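Endton Picks a Color for Its Library Doors, Eventually

The vote was 3 to 2, and it was for red.
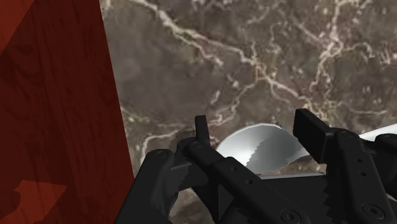 Endton's town council spent most of Wednesday night deciding what should be done with the front doors of the public library, a question that first came up in March and has since outlasted a paving contract, a dog ordinance and one council member's knee surgery. The doors will be stained dark red. The hallway behind them will keep its brown marble, which a good many people in town have wanted gone for as long as they have been old enough to hold an opinion on it.

The meeting was called to order at 7 p.m. and let out at 10:35. The budget for the coming year was also on the agenda. It passed in four minutes.

The trouble began when the old doors, painted a green that the town's records call "Spring Meadow" and everybody else calls "the green," were found to be rotting along the bottom. The council set aside money for new ones and asked residents what color they would like. This was the part that several members now say they would do differently.

The town clerk's office received 58 written comments. Twenty were for keeping the green. The rest were split among red, blue, plain varnish and a two-page letter in favor of moving the library to Ukton, where the writer lives.

Debora Ferraro, who has run the library for eleven years and had asked only for doors that close, sat in the second row with a folder of wood samples on her lap and was called on three times. Asked which color she preferred, she said she would be happy with any of them. Asked again, she said she would be happy with any of them by October. The third question was about parking.

"I have a draft coming under those doors that can turn pages," she told the council. "I'd like to go back to turning them myself."

Most of the heat in the room, such as it was, came from the marble. It was put in during a renovation that was meant to give the entrance some dignity, and opinions vary on how that went. Speakers on Wednesday compared it to a bank, a steakhouse, a very large slice of fruitcake and the lobby of the hotel in Xavier where the high school used to hold its prom. The last of these was offered as praise.

One resident of Mill Street said the veins in the stone made her dizzy when she bent down to use the book drop. Another said he had been looking at the same stone for years while waiting for his wife and had found in it a duck, a map of Italy and his former landlord. He asked that it be left alone. He got the only applause of the evening.

Taking the marble out was never very likely. Zasonow, the contractor hired for the doors, had been asked to price the job, and its estimate was read aloud by the council president in a level voice. It came to more than the doors, the frames, the new locks and the library's yearly book budget put together. After that the discussion turned to finding a red that would go with brown.

This took 35 minutes. Samples were passed along the table and held up to the light. A darker red was thought to look like a funeral home and a brighter one like a pizza place, though it was pointed out that Endton could use a pizza place. The member from the east side wanted to know if the grain would show through. Told that it would, he asked if it had to. The winning stain is a deep crimson, and the grain will show.

The two votes against came from the council's remaining friends of the green. One of them asked for the record to reflect that she had checked out her first library card through green doors. The other said he simply didn't care for red and never had, and that his car was gray.

Work is supposed to start in the second week of next month, weather and Zasonow permitting. The front entrance will be closed for three days while the new doors are hung, and visitors will be sent around to the side, past the recycling bins. Story hour will go ahead as planned in the back room. Overdue books will still be overdue.

The old doors have drawn some interest too. Two people have already asked if they could buy them, one for a shed and one for what he described only as "a project." The council will take up the matter of how to sell them at its next meeting, and has set aside twenty minutes.

Also on Wednesday, the council approved the budget, renewed the snow removal agreement with Ukton, and put off until spring any decision on the color of the benches in front of the post office. Those are green as well. Written comments may be left with the town clerk, who asked that they be kept to one page.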